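The Back Room at Plovine Street, Before Anything Goes on the Shelves

5 July 2018

I have been looking forward to this page for weeks! The back room on Plovine Street is finally at the stage I love best, when the building work is over and the filling-up hasn't started. You can still see every shelf. You can still see the walls. In another month it will be box files and plant cuttings and rolls of tracing paper from one end to the other, and I'll be very happy then too, but I wanted to get the room down on a page while it was still this calm.

Some background if you haven't been following along. We took the room on in April, as the second half of the studio. The front half is where we cut and sew the samples, and it is full, gloriously and completely full, with fabric up to your elbows. The back was always meant to be the thinking half: drawings, paperwork, the phone, the color cards. It came to us with one good thing in it, which was the light, and a lot of things that had to be carried down the stairs and driven away.

The shelving was the big job. We went back and forth over it for a long time. I had a drawing with sliding doors on everything, then a drawing with no doors at all, then a truly terrible drawing with curtains (I was tired). What we ended up with is a mix, mostly open cubbies with a closed cupboard up top, and I would make the same choice again tomorrow. The cupboard is for the ugly things. Every studio has them: the spare toner, the tax folders, the bag of cables that might belong to something. Everything else can be out where we can grab it.

The pin holes inside the cubbies were my one firm request. I've lived with fixed shelves for years and they are always, always half an inch too short for the binder you own. With pins I can shuffle the whole thing around on a rainy afternoon. I've already planned it on graph paper twice, and I'm sure it will all change again as soon as the first real load of stuff comes up the stairs.

We painted everything white. I know, I know, white again! But the samples next door are so loud that I need somewhere to rest my eyes, and when you're trying to match a green against another green, a colored wall is no help to you at all. The test pots are lined up in my kitchen at home if anyone local would like some. There's a perfectly nice gray called Van Beek that lost by a whisker, and a warmer one called Vutden that looked like oatmeal in the morning and like putty by supper.

Then there's the brick. Oh, the brick! I was ready to have it boarded over to make a neat row of cubbies down to the bottom, and I'm so glad we stopped to think. It has all those reds and browns in it, with a few pale ones mixed in like they wandered over from some other wall. Left bare and given a plain white border, it does more for the room than any picture I could hang. I catch myself talking to visitors with one hand on it.

For the joinery we used Trasside, a small shop across town, and they were patient with me through three versions of the cupboard door. The first was completely plain. The second had a curve so deep it looked like a puppet theater. The third is the one we have now, with a gentle wavy edge along the top, and I think it's just right. It has a bit of the old kitchen dresser about it, which I love in a room that is otherwise all straight lines.

On to the picture. I only have one up so far, but it's my favorite corner, and it has nearly everything I've been going on about in it: the shelves, the brick, the door, the window with the tree.

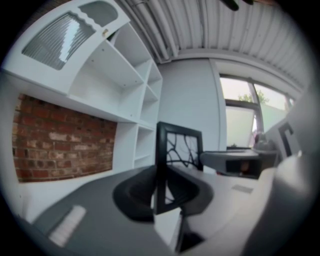
by the Back Room Diarist

Look at that ribbed glass! It picks up the light in long bright streaks, and being frosted it is very forgiving of whatever gets pushed in behind it. The little brass-colored knob was the last thing chosen and took far longer than a little knob should. I wanted one small warm spot up there with all that white.

The cubbies are still empty, and I can't tell you how much I'm enjoying it. Paper samples will go in the ones nearest the desk, then reference books, then the boxes of trims in whatever order they'll tolerate.

The chair is a treat as well. I have a weakness for the branching black lines on the back of it, like a tree in winter, with a real leafy one just outside the window to keep it company. The gray of the window bars and the gray of the desk get along nicely too, and I'd love to claim I planned that.

We kept the ribbed ceiling, pipes and all. A friend suggested boxing the pipes in, and for a day or so I was persuaded, but painted white they simply belong to the room now. The fan stays too. Anyone who has worked under a roof in July will understand.

Still to come: a pinboard for the plain wall (cork or felt, I'm open to opinions), a proper lamp for the desk, and labels. I have very strong feelings about labels and will give them a page of their own. I'd also like a rug, though the rug fund went on the glass, and I don't regret a penny.

If you've lived with open cubbies in a workroom, please tell me how you keep the dust off your paper. Baskets? Lidded boxes? A feather duster and a good attitude? I read every comment, and the last batch of tips about hiding extension cords was pure gold.

41 shares
5 comments

Recent galleries
Clearing Out the Back Room
Choosing a White (and Two Grays That Got Away)
Three Doors for One Cupboard
The Sample Tables, Front Half
Trims, Tapes and Where We Keep Them
A Small Landing With a Big Coat Rack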